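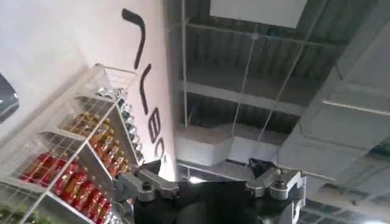
신임 점장인데 리더십 교육 받고 나서 오히려 자신감이 바닥입니다

작성자: 밤샘재고
2024년 12월 13일

안녕하세요, 눈팅만 하다가 처음 글 써봅니다. 생활용품 매장에서 일한 지는 좀 됐고요, 지난달에 점장 발령을 받았어요. 밑에 직원이 18명이고 그중 절반은 저보다 나이가 많습니다. 같이 박스 뜯던 사람들인데 갑자기 제가 근무표 짜고 평가서 쓰고 있으려니 솔직히 출근길마다 속이 울렁거려요.

본사에서 신임 점장 대상으로 Lotness라는 업체 교육을 보내줬거든요. 외국에서 온 라두 코만(Radu Coman)이라는 강사가 통역 끼고 진행했는데, 핵심이 "리더는 자기 불안을 팀에 먼저 털어놓아야 한다"였어요. 그 자리에선 진짜 감동받았습니다. 필기도 엄청 했고요 ㅋㅋ

그래서 다음 날 조회 때 해봤어요. "저도 이 자리가 처음이라 겁이 나고, 잘하고 있는지 모르겠습니다. 많이 도와주세요" 이렇게요. 분위기가 싸하더라고요. 한 분이 나중에 따로 오셔서 "점장님이 그러시면 우리는 누굴 보고 일해요" 하시는데 할 말이 없었습니다. 그 뒤로는 제가 뭘 지시하면 꼭 부점장한테 한 번 더 확인하는 사람도 생겼어요.

제가 뭘 잘못한 걸까요? 원래 다들 이렇게 시작하시나요?

답글 1 / 커피두잔째

아이고 ㅠㅠ 고생 많으시네요. 저는 콜센터 팀장 6년차인데요, 읽으면서 제 첫 달 생각이 나서 로그인했어요. 저는 반대로 센 척을 했거든요. 모르는 것도 아는 척, 화 안 나도 화난 척... 두 달 만에 위염 왔고 팀원 2명이 나갔습니다. 그러니까 털어놓으신 것 자체를 너무 자책하지 마세요. 적어도 거짓말은 안 하신 거잖아요.

답글 2 / 공장밥먹는남자

저는 생각이 다릅니다. 조회 시간에 전 직원 앞에서 겁난다고 하는 건 아닌 것 같아요. 직원들 입장에서는 점장이 불안하면 자기 근무표도 불안하고 자기 계약도 불안한 겁니다. 속얘기는 집에 가서 하든 동기한테 하든 하시고, 매장에선 오늘 뭐부터 할지 딱 정해주는 게 먼저예요. 강사들은 하루 떠들고 가면 그만이지만 욕먹는 건 현장 사람입니다.

답글 3 / 커피두잔째

@공장밥먹는남자 그건 좀 옛날 방식 아닌가요? 요즘 친구들은 윗사람이 완벽한 척하면 더 거리 둬요. 저희 팀은 제가 "이건 나도 처음 보는 건이다, 같이 찾아보자" 하면 오히려 잘 따라오던데요.

답글 4 / 공장밥먹는남자

@커피두잔째 지금 말씀하신 거랑 글쓴님이 한 거랑은 다르죠. "이 건은 처음 본다, 같이 찾자"는 할 일이 들어 있는 말이고요. "잘하고 있는지 모르겠다"는 듣는 사람이 할 수 있는 게 없어요. 위로해 드려야 하나? 이렇게 되는 거지. 옛날 방식이고 요즘 방식이고 상관없습니다.

답글 5 / 커피두잔째

음... 그건 인정이요. 듣고 보니 저도 막연한 얘기는 팀원들한테 안 하긴 하네요.

답글 6 / 달력넘기기

저 그 교육 들었어요!! 저는 Devar라는 물류 쪽 회사에서 갔는데 같은 강사님이었어요. 근데 제 기억으로는 "먼저 한 사람과 시작하라"는 얘기가 있었거든요? 전체 앞에서 하라는 게 아니라 제일 가까이서 일하는 사람 한 명한테 먼저 말해보라고. 둘째 시간 끝날 때쯤이라 다들 졸고 있긴 했는데 ㅋㅋㅋ 교재 뒤쪽에 있을 거예요. 한번 찾아보세요.

답글 7 / 밤샘재고 (글쓴이)

헉 지금 교재 꺼내봤는데 진짜 있네요... 저 그 부분에 형광펜까지 칠해놨어요. 왜 기억을 못 했지. 감동받아서 앞부분만 머리에 남았나 봐요 ㅠㅠ

@공장밥먹는남자 님 말씀 처음엔 좀 따가웠는데 두 번 읽으니까 맞는 것 같아요. 그날 조회에서 정작 연말 진열 변경 얘기는 대충 하고 넘어갔거든요. 직원분들은 그게 궁금하셨을 텐데.

답글 8 / 세번째명함

지나가다 한마디요. 부점장한테 확인하러 가는 분들 얘기가 제일 걸리네요. 부점장님이랑은 얘기해보셨어요? 저는 Tinow라는 작은 회사에서 실장 달았을 때 제 자리를 기대하던 선배가 있었는데, 그분하고 밥 한 끼 먹는 데 석 달이 걸렸어요. 밥 먹고 나니까 별것도 아니더라고요. 선배도 저한테 뭐라고 말을 걸어야 할지 몰랐대요. 전 직원 마음을 얻으려고 하지 마시고 부점장님부터요.

그리고 저는 지금 팀장 세 번째인데 아직도 새 팀 맡으면 첫 주는 잠을 못 잡니다. 없어지진 않아요. 익숙해지긴 해요.

답글 9 / 공장밥먹는남자

이건 저도 동의합니다. 부점장부터 잡으세요. 그리고 확인하러 온 직원을 부점장이 "점장님한테 여쭤보세요" 하고 돌려보내 주면 그걸로 끝나는 문제예요. 그 부탁은 하셔야 됩니다. 어려워하지 말고요.

답글 10 / 귤한박스

저는 관리자 아니고 그냥 직원인데요 ㅎㅎ 밑에서 보는 입장도 하나 남길게요. 점장님이 떠는 건 말 안 해도 다 보여요. 근데 그게 싫은 게 아니라, 휴무 신청한 거 까먹고 물어볼 때마다 답이 달라지는 게 싫은 거예요. 저희 전 점장님은 목소리도 작고 회의 때 얼굴 빨개지는 분이었는데 휴무는 한 번도 안 틀리셨어요. 다른 지점 가실 때 우는 사람도 있었습니다.

답글 11 / 달력넘기기

귤한박스님 댓글 저장해 갑니다... 저 이번 달에 휴무 두 번 틀렸어요 죄송합니다 여러분 (저희 팀원은 여기 안 보겠죠)

답글 12 / 밤샘재고 (글쓴이)

댓글 다 읽었어요, 정말 감사합니다. 부점장님한테 아까 퇴근 전에 잠깐 시간 괜찮으시냐고 여쭤봤더니 내일 마감하고 국밥 먹자고 하시네요. 뭐라고 말을 꺼낼지는 아직 모르겠어요. 일단 근무표부터 다시 맞춰보고 자려고요. 다녀와서 또 글 남길게요!

답글 13 / 세번째명함

국밥이면 반은 됐네요. 후기 기다립니다.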